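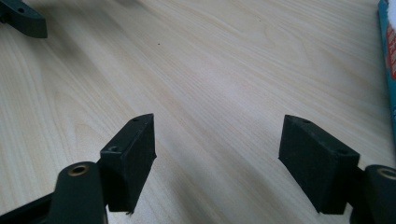

Sky lanterns have been banned in Kpodo for longer than most people there have known about it. The rule dates from a dry summer when a lantern came down on a barn roof, and it was passed as part of a longer set of fire by-laws that few residents read. From January it will be replaced by a permit scheme, and anyone who wants to release a lantern within the district will be able to apply for one.

The change is narrower than it sounds. A permit will cover a single event, at a named place, between dusk and ten at night. Lanterns with wire in the frame will stay illegal, as will any release within 2 miles of the Brorkero airfield. Farmland can be used only with the written consent of whoever farms it, and consent from the landowner alone will not do if the field is let.

The fee has been set at 77 pounds. Large events, meaning those with over 200 lanterns, will also need a fire marshal on site and a plan for picking up what comes down the next morning.

Loredana Rizzi, who runs a party supply shop on the main road into Kpodo, has been following the matter more closely than most. She stopped selling lanterns when a trading officer told her that customers were likely to be using them illegally, and she sent the remaining stock back to Dralto, the wholesaler. "People still came in and asked," she says. "Mostly for funerals, and for weddings in the summer. I told them what the rule was and they bought candles, or they went home and ordered online."

Online sales were one of the arguments for the permit scheme. The district received 117 complaints about lanterns while the ban was in full force, nearly all of them from farms and stables. It brought no prosecutions. A lantern can drift for miles, and by the time it is found in a hedge there is usually nothing on it to say who lit it.

Farmers have not been won over. Several told the public hearing that paper and bamboo are still litter, and that cattle will eat bamboo splinters in hay as readily as they will eat wire. They wanted the ban kept and enforced. What they got was a clause making the permit holder liable for damage to crops or livestock, along with a review after the first year.

The neighbouring district of Zino has gone the other way. It had no rule at all until this spring, and it now forbids lanterns outright, including those on a tether. The boundary between the two runs along a river that is easily crossed by anything in the air, and neither side has said what will happen when a lantern lawfully lit in Kpodo lands in Zino.

Applications open on 16/09/2026 and must be made at least four weeks before the event. Rizzi has asked for a stack of the forms to keep by the till. She has not yet decided whether to order lanterns again — the smallest box she can buy is larger than she would like, and they do not keep well in a damp stockroom.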